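Print this page
E-mail this article

Showing a robot what to do, one clumsy try after another

Obaidul Navaratnam has heard the pitch so often that he can give it himself, and he does, in a salesman's voice, before I have my coat off. You don't program the robot. You show it. Anyone on the floor can teach it a new job before lunch.

"Then I ask who is anyone, and which lunch," he says.

Navaratnam works for Brusadden, a small outfit in Narnurside that tests this kind of claim for companies thinking of buying. His current client is Hrnčiar, which makes hand tools and wants an arm to sort and lay out parts on a bench. The teaching software is called Jutevari. A person steers the arm by remote control, the computer records the moves, and a program tries to learn the job from the recordings. At Brusadden most of this takes place in simulation, with a computer-drawn room and a computer-drawn table, and a human being in a swivel chair working the controls.

I went expecting to be impressed, and for a minute or two I was. The arm follows your hand with very little delay. Then I tried to pick up a small block and spent most of my turn pushing it away from me.

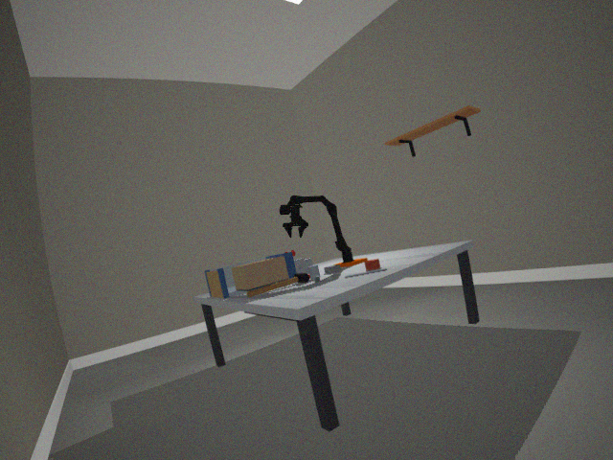 "Everybody does that," Navaratnam said. "You have no feeling in your fingers. You're looking at a flat screen and guessing at depth. An engineer does it, a guy who has run a forklift for years does it. Your first tries are garbage, and the question I keep asking vendors is whether they throw the garbage out or train on it."

What do they tell him?

"That the system is robust."

His own project has 2617 recorded demonstrations so far. I said that sounded like plenty. He said it sounded like plenty to the client, too, until he broke it down. A good share came from the same 3 operators, and he claims he can tell them apart by watching the arm. One comes in high and drops straight down. Another slides in from the side and corrects late. The third hesitates over everything.

"So what has it learned? It has learned to be some average of three people, one of whom is nervous. I'm that one, by the way."

He is harder still on the word "demonstration." To him it suggests a master showing an apprentice. An apprentice can ask why you went left, and can be told that left didn't matter. A recording holds the path and no reason for it. If the operator paused to scratch his nose, the pause goes in.

Somebody is supposed to trim those pauses. At Brusadden it is whoever is free, and Navaratnam admits the work is done unevenly. He has asked for a written rule on what gets cut. He has been asking since May.

I put it to him that simulation ought to fix a lot of this. You can reset the table with a key. Nothing breaks, and no one gets a finger pinched. You can shift the objects and the lighting as often as you like.

"Sure, and I use it every day, so don't make me out to be against it," he said. "But go look at what's on the table. A hammer is a shape that somebody drew, with a weight that somebody typed in. If he typed it wrong, we teach the arm to lift the wrong hammer, very well, hundreds of times."

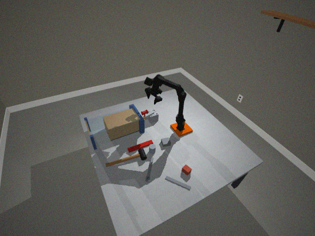

The sessions run 40 minutes, and he would like them to run 30. By the last stretch, he says, the operators get sloppy in a particular way. They stop lining up the gripper before they close it and count on being able to nudge things afterward. A tired person's shortcuts look, to the program, exactly like technique. He once came in on a Sunday to rerun a batch that he thought had been spoiled this way. The new batch was somewhat better. He wouldn't go further than that, and he wouldn't show me the numbers.

I asked about guiding the arm by hand, where you take hold of the real thing and walk it through the job. He likes that better for simple moves. You feel the contact, and people pick it up sooner. But your own body gets in the way of the cameras, and with a stiff arm you end up fighting the joints. He has seen a demonstrator use both hands and a hip. "What did we record there? A man moving furniture."

Would he tell Hrnčiar to buy?

He took a while over that one. For one fixed job, with parts that always arrive the same way, he thinks an ordinary programmed arm would cost less and give fewer surprises. For a bench where the mix keeps changing, teaching might be worth the trouble, if the company sets aside paid hours for the people doing it and keeps on setting them aside. The brochure has a line for the arm and a line for the software. He went through it twice looking for the operators' wages and didn't find them.

His report is due when the next round of recordings is finished. He was about to start a session when I left, and he asked me to shut the door because talking in the hall throws him off.

Print this page
E-mail this article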